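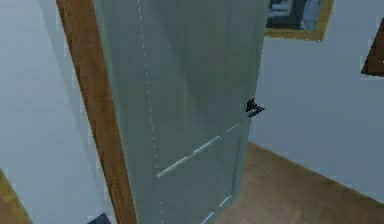
Kollmont 50 Dehumidifier: Four Months of Emptying a Bucket

My house was built by someone who liked damp. The basement has it, the hall closet has it, and by the end of last summer the bedroom doors had swollen to the point where going to bed involved a shoulder. I put up with this for years on the theory that old houses have character. Then a pair of good leather shoes grew fur, and I bought a dehumidifier.

The Kollmont 50 cost me $104 from Skirkomer, which sells appliances that have been returned by other people and put back in their boxes by someone in a hurry. Mine came with two manuals and no drain hose. The manuals were for the same machine and disagreed about how often to wash the filter. I went with the lazier one.

The 50 in the name is the number of pints it can pull out of the air in a day. I have never seen it manage that, but then I don't live in a fish tank. In the basement in the sticky part of the year it fills its bucket overnight and once more before dinner. Upstairs it takes closer to two days. The bucket has a handle that folds flat against the side and stays there, so you carry the thing in both arms like a baby you don't trust. By the second week I had learned to walk to the floor drain without tipping any down my leg. By the third I had stopped being careful and was back to wet socks.

Noise is where reviews of these machines start lying to you, so let me be plain. On low it sounds like a refrigerator in the next room. On high it sounds like a refrigerator in the next room falling down a short flight of stairs and getting back up. I ran it in the bedroom for one night, a Friday, and have not done so again. In the basement with the door shut I can't hear it, and I like it much better that way.

The control panel has four buttons, and I use two. Power does what you'd expect. The humidity button steps up in fives and won't step down, so if you overshoot you have to go all the way around again. The timer I leave alone. The last button connects to an app called Drillitel, and I'd like a word with whoever approved that.

Drillitel wants an account. It wants to know where you are, what your home is called (I named mine "Damp"), and whether you'd like tips. I said no to the tips and got one anyway, suggesting that I open a window. When the app works, it shows the humidity in the room and tells you when the bucket is full. When it doesn't, it shows a gray circle turning. I once got the full-bucket alert while I was standing over the sink pouring out the bucket. I've since taken it off my phone and now check by walking downstairs and looking, a system with very few outages. 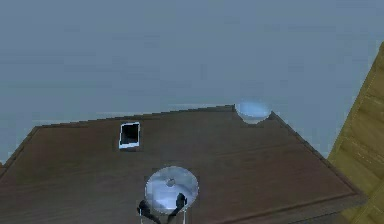

Table, blue bowl, silvery lid-like disc.

How does it compare? The only other one I've lived with is a Yin, the small upright kind, which I had on loan for a few weeks before buying. The Yin is quieter and a good deal better looking. It also collected so little water that I could have done its job with a sponge. If you have one musty closet, get the Yin and be happy. If you have a basement that smells like a canoe, you want the bigger machine and the bigger noise.

Before buying I read far too many of the 1271 customer reviews on the Skirkomer page. A large share are from people who had owned it for one afternoon and were thrilled. The rest were mostly about the handle. I'd now like to apologize to the handle people, whom I took for cranks.

As for results: the basement has gone from a reading I don't care to print to one I'd show a guest. The shoes recovered, after some work with a brush. The bedroom doors now close with one hand, though one of them still sticks at the top corner when it rains. The electric bill went up by an amount I noticed and grumbled over and then paid.

Things I'd change: the handle, the app, and the little wheels, which roll nicely on concrete and not at all on carpet. I'd also put the hose back in the box. I ended up buying one at the hardware store in January, and the fitting is a normal garden hose thread, so don't let anyone sell you the special one.

Three and a half stars. It would be four with a hose.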